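3.2 Floor finish and reported slips

The second part of the survey dealt with floors. Households in Bornia and Troser were asked what the main room was floored with, how old the floor was, how often it was washed, and whether anyone living there had slipped or tripped on it in the past year. Answers were taken at the door by Ondieki and Lahlou, mostly on weekday evenings, and entered the same night.

Wood was the most common answer in both districts. In Bornia the houses are older and the boards usually run the length of the room. Many have been sanded and oiled more than once. In Troser, where most of the housing went up in a single building program, residents more often described a factory finish and could rarely say what it was. We recorded the finish as "unknown" in those cases and did not try to guess it from the age of the building.

Color was noted separately. Earlier work by our group (Morsy and Younis, unpublished) suggested that people judge dark floors to be more slippery than light ones, even when the finish is the same. The present survey gives some support to this. Residents with dark floors were more likely to say that they took care when walking in socks, and more likely to own a rug for the main room. They did not report more slips. Direction of laying was included at the request of the housing office in Troser, which had received complaints that boards set on the diagonal were harder to keep clean. A dark floor with the planks laid diagonally is shown in Figure 3.

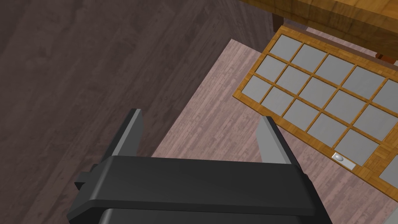

3.3 Washing habits

Washing was the strongest predictor of a reported slip. Households that wet-mopped the main room every day reported more slips than those that swept daily and mopped once a week. The difference held in both districts and for every finish except oil, where there were too few daily moppers to compare.

The product used mattered less than we expected. Soap, vinegar and store-bought cleaners all appeared in the answers, often in the same household. What did seem to matter was drying time. Sixteen households told us that they kept people out of the room until the floor had dried, and none of these reported a slip. The group is small and most of its members had no children at home, so the result should be read with care.

Several residents mentioned that mopping was done early in the morning, before others were up, and that slips happened on the way to the kitchen. The questionnaire had no item on time of day. Mahrous added one for the repeat survey in September, together with a question about lighting in the hallway.

3.4 Limits of the survey

All slips were self-reported. Nearly 1,000 households were approached, and those who had recently had a fall may have been more willing to talk to us. Floor age was often given as a round number of years, and tenants in Troser tended to give the age of the building instead. We have kept floor age in the tables but did not use it in the model described in Section 4.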